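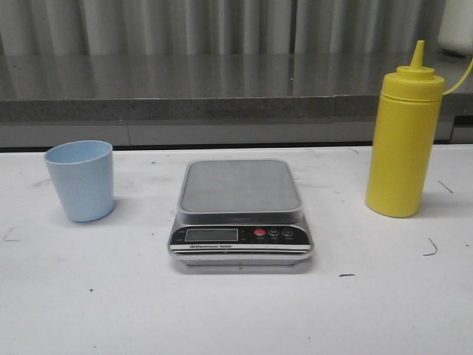
Vol. 7, p. 223

3.2 Do home cooks weigh what they say they weigh?

Surveys of home baking lean on self-report, and we doubt the habit. Šimkus and Jankauskaitė asked 40 households in Turndale to keep a kitchen diary through May. Most wrote down flour to the nearest gram. Such neat entries look copied from a recipe card – a cup filled by eye rarely lands on a round number.
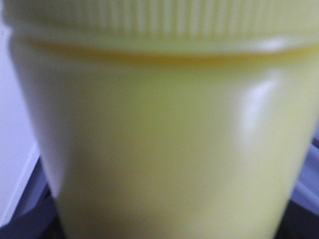

The Raudsepp diary form makes this worse. It prints the recipe amount beside the blank, which invites the cook to repeat it. Earlier work with the same form claimed that owning a scale improves accuracy, yet it never checked whether the scale was used. We would not build dietary advice on that.
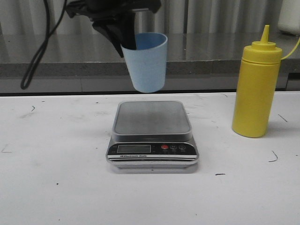
Figure 2. Light blue cup held above a digital kitchen scale.

A fairer test would compare diary entries with weights taken by a second person. Until that is done, the reported gains should be read as gains in tidy bookkeeping.

Related articles
Spoon sizes in Muvavby kitchens
Jurkik: recipe cards since 2000

Home | Issues | Authors | Search
Contact the editors | Back to top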